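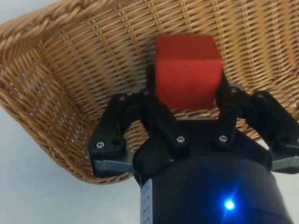
Red cube in the basket, top face and front face showing.

Clesuris Homeware Support
Ticket status: Closed
Product: Cordero woven basket, rectangular, honey
Also mentioned: Dado soft cube, red, small; Zodeo table cloth, off-white
Category: Snagging / wear
Opened: Thursday, 9.40 am

Customer message
I have the rectangular Cordero basket and one of the red Dado cubes from the same order. The cube lives in the basket and gets taken out and put back many times a day. Over the last few weeks it has started to catch on the weave. It doesn't happen every time. When it does, the cube comes up with a tug and the basket shifts on the cloth or turns a few degrees. There is also red fluff in the floor of the basket, mostly in the small gaps between the flat strips.

The basket stands on a cloth-covered table. I would like to know whether the fault is in the basket or the cube, and whether I can put it right without sending both back.

Support reply, 11.15 am
Thank you for getting in touch. Please could you check the following and reply on this ticket:

1. Empty the basket and run the flat of your hand over the floor and the inside walls, once along the length and once across. Note any place where it feels sharp.
2. Do the same round the rim.
3. Check the cube for pulled fibres and say which faces are affected.
4. Say whether the basket stands flat or rocks.
5. Tell us what the basket stands on and whether anything is under the cloth.
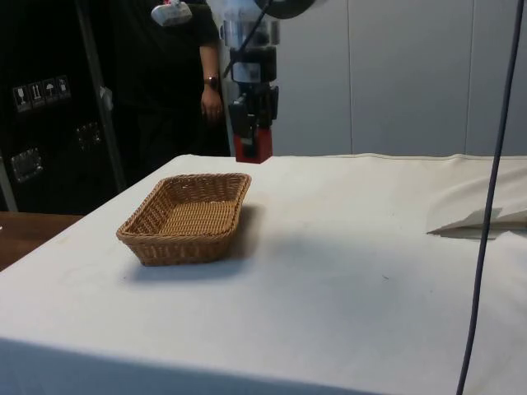

Cordero basket, empty, at an angle on the cloth.

Customer message
Results in the same order as your list.

1. Along the length, smooth. Across, there are two rough places, both in the floor near one of the short ends. They feel like the cut end of a strip standing up a little. I couldn't see them until I held the basket up to the window.
2. Rim is fine. The braid is tight all the way round.
3. Pulled fibres on the underside only. The other faces are a bit fuzzy, but I think they came like that.
4. Stands flat on the bare floor. On the table it can rock very slightly if there is a crease under a corner.
5. Table, then the cloth. Nothing between them. The cloth has never been ironed and it has some creases and marks.

I moved the basket to a smoother part of the cloth and the rocking stopped. The catching did not, so I think those are two separate things.

Support reply, 2.05 pm
We agree. The crease explains the rocking and the raised ends explain the catching. Raised ends can be trimmed at home. What you need is a pair of nail scissors, a strip of fine sandpaper (400 grit, or 200 if that is all you have) and a soft brush.

Brush the fluff out first, working along the strips. Press each raised end down with a fingertip to see which way it wants to lie. If it tucks back under the next stake, tuck it and leave it alone. If it springs up again, snip only the part that stands proud, then give it a few light strokes with the sandpaper. Please do not cut flush to the stake, as the strip can slip out later.

For the cube, trim the pulled fibres with the same scissors. Do not pull them.
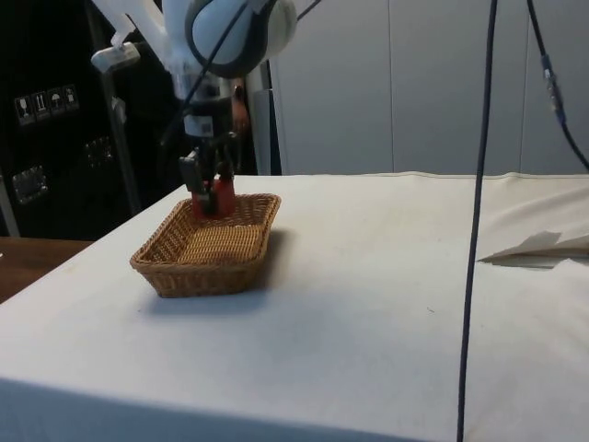 After that, put the cube in and take it out 10 times, straight up, then 10 times with a slight slide along the floor before lifting. If it catches, note whether it was on the lift or on the slide. The slide is the harder test. A basket that passes it should be all right in daily use.

Customer message
Done. One end tucked under without trouble. The other had to be snipped. I only had the coarser paper and it left a pale spot, but it is on the floor of the basket and doesn't bother me.

Straight lifts: no catching. Slides: caught once, on the third go, at the snipped end. Sanded it a bit more and started again from the beginning. No catching in either set.

I also pulled the cloth straighter and turned the basket so that it sits square to the table, with a long side facing me. It seems steadier.
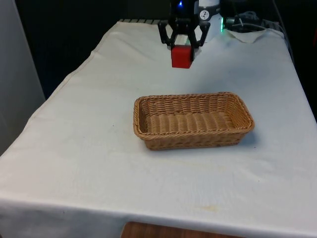
Basket with the long side across the table, cube out of it.

Support reply, 4.30 pm
Thank you. If the pale spot starts to bother you, rubbing in a very small drop of clear furniture oil will usually darken it. Leave the basket to dry overnight before anything soft goes back in it, or the oil will mark the cube.

Customer message
Will leave the spot as it is. One last question: can the cube be washed? The underside looks grubby next to the others.

Support reply
Surface clean only. Use a damp cloth and cool water, then let it dry on its side. Please don't put it in the machine.

Follow-up, one week later
Customer reports roughly 50 uses a day with no catching. A little new fluff in the weave, much less than before. Basket not rocking. No replacement needed.

Internal note: second report of raised ends near a short side on this size of Cordero. Passed to the product team with the ticket. Closed.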